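Home Tickets Knowledge Base My Queue Log out

Filed under: Facilities & Supplies / Storage / Bench sorting

Ticket 102: small parts keep ending up in wrong basket

Opened by: Graham Fairclough
Site: Gistthorpe
Priority: Normal (was Low, bumped it)
Status: Open, waiting on labels

PROBLEM
Leads and little plastic bits come back from the bench mixed together. Two baskets, supposed to be one for leads and one for plastics. Every time I go to pull a jumper I get a fistful of end caps with it. Evening people say they're following the sheet. Morning people say same. Both can't be right.

Pamero order is on hold till this is sorted, no point buying more leads when I cant tell what we have.

LOG

8:10 am
Emptied both baskets onto the bench. Mixed, badly. Leads knotted round the caps. Sorted by hand, took nearly 2 hours. Not doing that again.

10:30 am
Checked the sheet on Wikivham. Says "leads left, plastics right." Left from where?? If you stand at the front it's one thing, if you load from the back it's the other. Pretty sure this is most of it.

10:45 am
Asked Ots stores if they have the same trouble. They go by color and dont mention sides at all. Fine, stealing that.

11:20 am
Rewrote the sheet. Leads = teal. Plastics = lavender. Took out left and right everywhere. Old version still printed and taped inside the cupboard door, pulled it down.

1:15 pm
Tried it with a batch of 18 pieces, mixed on purpose. Came back with two leads in lavender. Better, still wrong. Both were short ones that had hooked onto a cap. So separate problem: tangling, happens before anything gets near a basket.

1:40 pm
Mesh is part of it too. Thin ends poke through the holes and catch when you tip the basket out. Liner? Have asked for two, no answer yet.

2:30 pm
Changed the middle step. Everything gets tipped in the shallow tray first, spread out, leads picked before plastics. Dont pour straight from the bag to a basket.

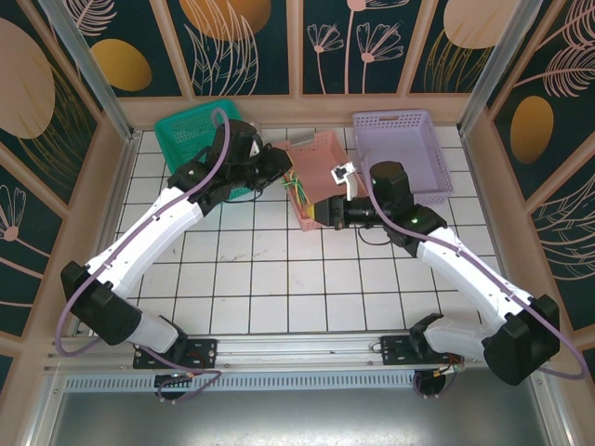
Tray step needs a rule about where stuff goes in it. If it all lands in one heap we're back to picking knots. The green and yellow wires are in a bundle along the left rim and the white and black plastic piece is up on the upper right edge, and that gap is what I want every time. Bundle to one side, hard parts to the other, nothing in the middle. Putting that on the sheet as is. Also teal and lavender are easy enough to tell apart, so the color rule stays.

3:50 pm
Second batch, 8 pieces, tray step used. All in the right basket. Small batch though, want a bigger one before I close.

STILL TO DO
- Labels for both baskets, word not just color (someone will swap them evntually)
- Liners, chase
- New sheet to evening people, get them to confirm they've read it
- Recount leads, then release Pamero order

Leave open. If you find a mixed basket add a line here with the time and dont re-sort it till I've looked.

G.F.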